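Suchbegriff eingeben Suchen
Lesezeit: 3 Minuten

Ernemell: Die Spielzeugausleihe zieht um und wird größer

18.06.2023

Also, ich muss euch das jetzt einfach erzählen, auch wenn der offizielle Aushang noch gar nicht hängt: Die Spielzeugausleihe in Ernemell bekommt neue Räume! Ab Dezember geht es rüber in das alte Ladenlokal von Matos, direkt neben der Bäckerei. Wer dort früher Vorhänge gekauft hat, kennt die großen Fenster und die fürchterliche Stufe am Eingang. Die Stufe kommt weg, das wurde mir fest versprochen (ich mit meinem Kinderwagen habe zweimal nachgefragt).

Angefangen hat das Ganze ja mit 65 Spielen in einem Kellerraum unter der Musikschule. Inzwischen stehen dort über 200 Sachen, vom Kaufladen bis zur Murmelbahn, und wer zu zweit hineingeht, muss sich absprechen, wer zuerst wieder raus darf. Stavros Vukčević, der die Ausleihe leitet, hat mir beim Rundgang erst einmal drei Kisten aus dem Weg geschoben, bevor wir uns überhaupt hinsetzen konnten. "Wir haben Kinder, die kommen jede Woche, und die Eltern stehen im Treppenhaus", sagt er. "Das geht so nicht mehr."

Für den Umbau sind 3.000 Euro aus dem Stadtteilfonds zugesagt, dazu kommen Regale aus einer Geschäftsauflösung in Konholm. Die Regale sind schon da, ich habe sie gesehen, sie sind sehr hoch und ziemlich grau. Gestrichen wird trotzdem erst im Herbst, vorher muss noch jemand an die Elektrik. Die Jahresgebühr bleibt bei 6 Euro pro Familie - da hatte ich ehrlich gesagt mit mehr gerechnet.

Neu ist eine eigene Ecke für die ganz Kleinen. Dort soll alles stehen, was man in die Hand nehmen, drehen und irgendwo reinstecken kann: Stapelbecher, Holzpuzzles, Steckspiele. Bisher liegt das alles ganz unten im Regal neben den Bobbycars, und man findet es eigentlich nur, wenn man auf Knien sucht. Auf dem neuen Boden soll eine dicke Matte liegen, und einen niedrigen Tisch gibt es auch.

Wer mithelfen mag beim Sortieren und Tragen, meldet sich am besten direkt in der Ausleihe. Gebrauchte Spiele werden gern genommen, aber bitte vollständig und sauber, und bitte keine Kuscheltiere mehr. Es sind wirklich genug Kuscheltiere da.

Steckspiele sind übrigens das, was bei uns zu Hause seit Monaten am besten läuft, und ich freue mich deshalb auf die neue Ecke mindestens so sehr wie mein Sohn. Runde Klötze schafft er im Schlaf, aber wehe, es wird komplizierter! So ein roter Bogen mit zwei Beinen ist schon gemein: Das eine Bein steckt im Schlitz, das andere hängt noch über dem blauen Brett, und alles steht schief. Der hellblaue Stern wäre dann wohl der nächste Nervenkrieg. Ausleihen darf man die Steckspiele wie alles andere drei Wochen lang, verlängern geht einmal, am Telefon oder vor Ort.

Kommentare (3)

murmel_oma
Endlich ohne Stufe! Nimmt die Ausleihe auch alte Brettspiele von Triteck? Ich hätte noch zwei, beide komplett.

Jannes K.
Gibt es vor dem Matos-Laden eigentlich Parkplätze? Mit Kaufladen unterm Arm lauf ich nicht bis zum Markt.

fadenlauf
Das mit den Kuscheltieren war ich, sorry :) 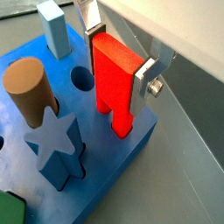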